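Ticket: Episodes missing from the Toma & Welcombe catch-up page
Status: open, with Lucian Furtună
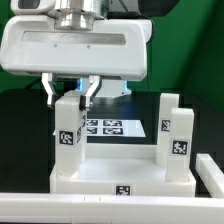 White gripper with its two fingers pointing down

Hi again, me with the kids' telly problem! Picking this up from September, when we moved the whole Toma & Welcombe cartoon over to the Prenon player. The show has 100 episodes and only 59 of them turn up on the public page, though I can see every single one when I'm logged in (which is maddening).

Tried so far: cleared the cache, re-saved the series page, swapped browsers, asked my sister in Odthorpe to look on her tablet. Same 59 for her.

Lucian replied at 4.15 pm and asked me to check the age rating field. Good shout – the missing ones all had it blank, every one from the second series onwards. I filled in episode 60 by hand, waited 600 seconds for the page to refresh as he said, and there it was!

So now I need a way to do the rest in one go. The bulk edit screen wants to change all 2,484 items in our library, trailers and sing-alongs included, and I'm not pressing that button. Can you filter it by series at your end? I've left the others alone for now, and the theme tune clip still plays twice but that can wait.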